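Thread on the camera dropout work, now that the July runs are finished and I've had time to go through the logs. It's a simulation result on a two-armed robot in a kitchen. No hardware yet.

The question was narrow. Our policy gets three camera streams, one from each wrist and one from higher up on the robot. Does it learn to use all of them, or does it pick a favorite and ignore the rest?

We suspected the second. The old policy (Teditz, for those who saw the workshop poster) did fine until a wrist camera lost sight of the work, and then it did odd things. An arm that had nothing to do would start drifting. Sometimes it drifted into a cabinet.

The arm that was busy often stopped at the same moment. That was the part that bothered me. Its own camera still had a good view. Something about the other wrist image was leaking into its decisions.

So we tried the simplest fix we could think of. During training, we blank out a whole camera stream for a stretch of steps. We don't blur it or add noise. The image is replaced with flat gray and a flag tells the policy that the stream is off.

The stretches vary in length. If you blank single steps, the policy just carries over what it saw a moment before and learns nothing useful. I wasted a good part of the spring on single steps.

The blanking is done per camera, and never all three together. We tried all three. Training got slower and the results got worse, and I don't think there's much mystery in that.

The policy trained this way is called Plumimus. Same network size as Teditz, same demonstrations, same number of training steps. The only difference is the blanking and the flag.

Tasks come from Amoah, our in-house task set. Most of them involve moving dishes between a counter and somewhere else. The one I'll talk about is the bowl transfer, where one arm picks up a bowl and carries it while the other has to stay out of the way until it's needed.

The kitchens are generated in Welel. We used 32 layouts for evaluation and none of them appear in training. Wall and counter materials change, furniture moves, and other items get scattered on the counter.

One of those kitchens, wrist view first and then the wide view with a bowl in the right gripper:
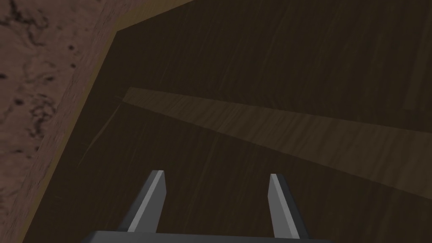
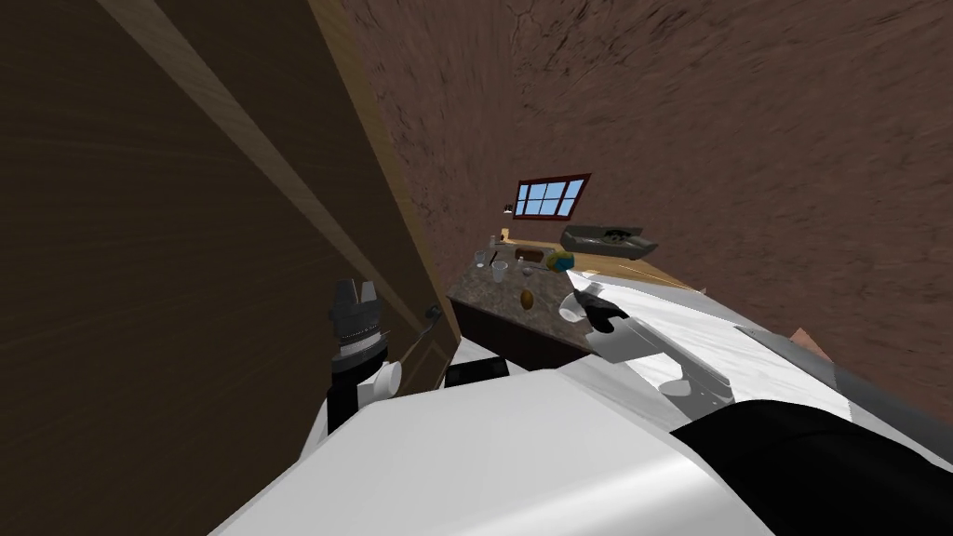 Yonder in the replies to the workshop post, one reader put the objection better than I could: if a wrist camera sees mostly wood grain, the policy ought to learn from the data that wood grain carries no information, and a flag for missing images shouldn't add anything to that.

I agree with the "ought to." With enough demonstrations it probably would. With the number we have, it doesn't. A wrist image full of one surface still has color and texture in it, and the network finds patterns in those whether they mean something or not.

You can check this directly. Take a Teditz run at the point where one arm is waiting. Swap the wood texture in that arm's wrist image for a different one and leave everything else alone. The commands to the other arm change. They shouldn't.

With Plumimus the same swap changes the commands very little. It's still there if you plot it, but it's small enough that the hand ends up in the same place.

Now the main result. Bowl transfer, 2,000 episodes spread evenly enough over the layouts that no single kitchen dominates. Plumimus completed 1,514 of them.

Teditz completed fewer on the same episodes with the same random seeds. Plumimus came out ahead on all of the layouts except 3. I'll put the full per-layout table in the report, since a single total hides too much.

About those 3. They are all kitchens where the sink sits close to where the bowl starts. Plumimus tends to lift early there and clip the rim of the sink. Teditz approaches lower and slower and gets away with it.

My best guess is that Plumimus has come to lean on the wide view more, and the wide view is poor at judging height near a sink. I haven't tested that. The test would be to blank only the wide view in those kitchens and see if the early lift goes away.

A few things that didn't matter, to save someone else the time. The gray value used for blanking. Whether the flag is a single number or a learned vector. Whether the blanking starts at step one or is phased in later.

One thing that mattered a lot: the flag itself. Without it, flat gray is just another picture of a flat gray thing, and the policy treats it that way. Success dropped below Teditz when we left the flag out.

Also worth saying what counts as a success. The bowl has to be at the target, upright, and released, with both arms clear. If the idle arm knocked something off the counter on the way, we count that as a failure even when the bowl ended up where it should.

That rule is stricter than the one we used for the workshop poster. So don't compare these numbers with the poster. I reran Teditz under the new rule and that's the only comparison I'd stand behind.

Failures with Plumimus sort into a few groups. Most are bad grasps on the bowl edge, where the fingers close but the bowl rotates during the carry. Then the sink clipping I described. Then a leftover pile I haven't labeled yet.

The drifting idle arm is nearly gone from the logs. That was the behavior we set out to fix, so I'm satisfied with that part even if the rest needs work.

Tsehay Kassa asked whether this is just regularization under another name, and whether ordinary dropout inside the network would do the same job.

We ran that. Ordinary dropout at the usual settings helped a little with the grasps and did nothing for the drifting arm. I think the unit you drop has to match the unit that fails, and what fails here is a whole camera. I'd want to see it on a second robot before saying that with more confidence.

Cost: training takes a bit longer to settle. At run time there's no extra cost, because the flag is one more input and the network is otherwise unchanged.

There's a side benefit. You can turn a camera off on purpose at run time and the policy keeps going. We tried it with the waiting arm's wrist camera off for the whole episode and the success rate held up. With the working arm's camera off it fell a lot, as you'd hope.

Limits, plainly. It's all simulated. The lighting in Welel is tamer than a real kitchen, the bowls are rigid, and a simulated camera never gets grease on the lens. I expect some of the gain to survive on hardware and I don't know how much.

The next step is the wide-view test in the sink kitchens. After that, we want the policy to set the flag itself, so it can decide that a view isn't helping right now. A first attempt turned the wrist cameras off and never turned them back on, so there's a reward problem to sort out there.

Code for the blanking is short and will go up with the report. The Amoah tasks will take longer, as a few of them depend on assets we can't share yet and I have to replace those one at a time.

If you've tried whole-camera dropout on a two-armed setup, I'd like to hear what stretch lengths you used. Ours were picked by hand and I doubt they're the best ones.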